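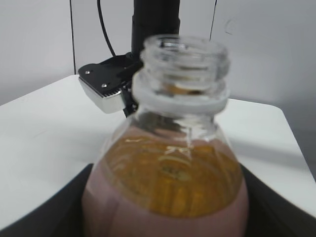
Yolanda Mateos wrote to say that I was wrong about salad dressing in May, and that anyone who makes it in an old drink bottle is going to end up with a cupboard full of bottles and no caps. She is right about the caps. I have looked in the drawer. But I still think the bottle is the best thing in the kitchen for anything that separates, and I want to make the case again with more care.

Most of what we mix at home is oil and something that isn't oil. Dressing is the common one. Marinades do it too, and so does the two-part makeup remover my daughter buys, and the furniture polish my father made from a recipe taped inside a cabinet door. Leave any of them alone and they go back to layers, one sitting on the other. People treat this as a fault. They buy the product that stays mixed, and what they are paying for is an extra ingredient that holds it together.

I don't mind the extra ingredient. I mind not being able to see what I have. With a clear bottle you look at the side and you know how much oil there is and how much of the rest. If one layer is too deep, you add to the other. You don't need a measuring cup for that once you have made the same thing a few times. A ceramic cruet looks nicer on the table and tells you nothing.

I own a ceramic cruet. It is a Solance, it was a wedding present, and in 14 years I have used it for company and for nothing else. The stopper is cork and it drips down the side when you pour. I also bought the Vellov shaker, the one with the measuring lines printed on it, and the lines came off in the dishwasher. The Pappas jar is a good jar, but the mouth is so wide that the dressing comes out all at once.

A plain plastic bottle with a screw neck pours in a thin stream. The neck is narrow enough to put your thumb over in an emergency, though I don't recommend it with vinegar if you have a paper cut. It weighs nothing. If you drop it, you pick it up.

There are real complaints, and Yolanda made most of them. Plastic holds on to smells. A bottle that has had garlic in it will have garlic in it forever, so keep that one for garlic. A narrow neck is hard to clean, and you need a bottle brush or a spoonful of dry rice and some hot soapy water. You should not put cleaning products in a bottle that used to hold a drink and then leave it where somebody thirsty might find it. Write on it with a marker, in large letters, and store it somewhere other than the kitchen. I would go further and say don't do it at all in a house with small children.

Then the caps. They roll under the stove, they go out with the recycling, they get used as paint cups. My answer is to keep two spare caps for every bottle, in a bag, hung on a nail. Most of the bottles we buy take the same one or two sizes, so this is less trouble than it sounds. My sister uses the rubber stoppers from Areo and likes them. I find they pop out when I shake hard, and shaking hard is the whole job.

I have nine bottles at the moment and I use four. Yolanda would say that five of them should go, and I will probably get to that this weekend, after I wash the garlic one.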